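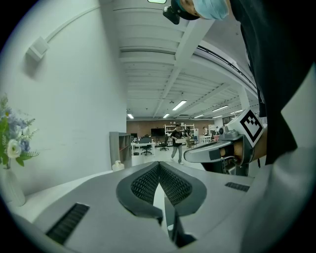
ハンドグリッパー使用中の手元。指の内側に細かい格子目のパッドが付きます。

Wesska ハンドグリッパー(手持ち式・二本指)
販売:Zurnville 機器レンタル部

家事は機械に任せる時代だと、展示会では毎年うかがいます。当社の給湯室では、今日も人が布巾を絞っています。

Wesska は、人が手に持って使う二本指のグリッパーです。作業のお手本を記録し、それを Ogola 学習ソフトに渡して、ロボットアームに同じことをさせるための道具です。つまりお買い上げいただいた時点では、家事は一つも減りません。当面は増えます。タオルを一枚たたむのに、素手なら数秒のところを、慣れない方はたいてい三回落とします。

■ いま機械にできること、できないこと

購入前のお問い合わせで一番多いのが「で、何ができるんですか」です。社内の試験場 Tultside で、お手本を学習させたアームに家事と軽作業を1,322回やらせました。人の手助けなしで最後まで済んだのは828回です。営業はこれを「6割超え」と呼び、現場は「3回に1回は誰かが拾いに行く」と呼んでいます。

得意なもの
・空のコップを棚に戻す
・箱から同じ形の部品を取り出してトレーに並べる
・ハンドタオルの二つ折り(四つ折りは気分次第)

苦手なもの
・靴下を左右そろえる
・ポリ袋の口を開ける(人間も苦手ですので、責めないでください)
・花瓶の水替え
・濡れた皿全般

花瓶については169回で試験を打ち切りました。成績が悪かったためではなく、花瓶の在庫が尽きたためです。成績も悪かったです。

■ 店舗・工場でお使いの方へ

棚出しや箱詰めのように、同じ物が同じ向きで来る工程なら、検討する価値はあります。ただし「だいたい同じ向き」で来る工程は、機械にとっては別の仕事です。見積もりの前に、実際の現場で物がどう置かれているかを一度ご覧ください。会議室で描いた工程図とは、まず一致しません。

夜間の無人運転をご希望の場合、当社は今のところお断りしています。翌朝、床に散らばった部品を集めるのは無人ではできません。

■ 使い方の注意

・指先のパッドは消耗品です。毛羽の多い布を扱った日は、乾いたブラシで格子目の埃を落としてください。
・通気口を手や布でふさがないでください。
・二人で向かい合って作業するときは、指先どうしをぶつけないようご注意ください。握手のまねをして指を欠いたお客様がいらっしゃいます。保証対象外です。
・連続使用は一時間まで。腕が先に音を上げます。

■ セット内容

本体2台、交換用パッド、ハンドストラップ、日本語の取扱説明書。ロボットアームと学習ソフトは別売です。布巾も付きません。

■ 貸出と納期

貸出は月単位、12月は棚卸しと大掃除の相談が重なるため、約3週間お待ちいただきます。なお、大掃除に間に合わせたいというご要望は毎年いただきますが、今年もほうきをおすすめしています。

お見積もりは、作業内容と扱う物の大きさを添えて、お問い合わせフォームからお送りください。靴下の件は、現在受付を停止しております。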